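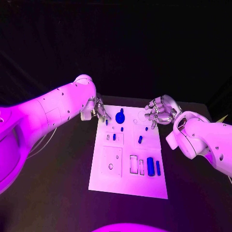 3.2 Template and pieces. Shape-matching layouts differ mainly in how much the outline alone tells the sorter. The Nodura sheet is a light rectangle carrying black outlines and no color coding. All the pieces in Figure 2 are blue, so hue gives no cue to placement and the match has to be made on contour and size. The sheet was set on a dark tabletop to keep its margin distinct.

Trials followed the Urthorpe protocol, with a limit of 340 seconds per layout. A piece was scored as placed when its base lay inside the outline - partial overlap was scored as a miss.

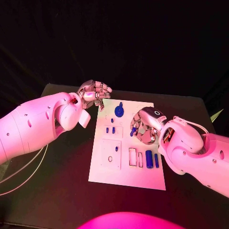 Small pegs were scored separately from disk-shaped pieces, as a peg can stand upright and still miss its outline. Scoring of all 926 placements was checked by Ezequiel Salinas against the Parus key. 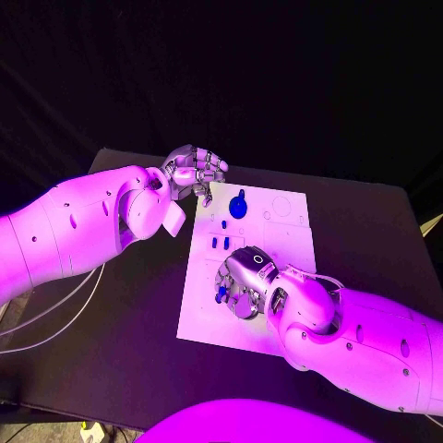

Figure 2. Template sheet and blue pieces under magenta light.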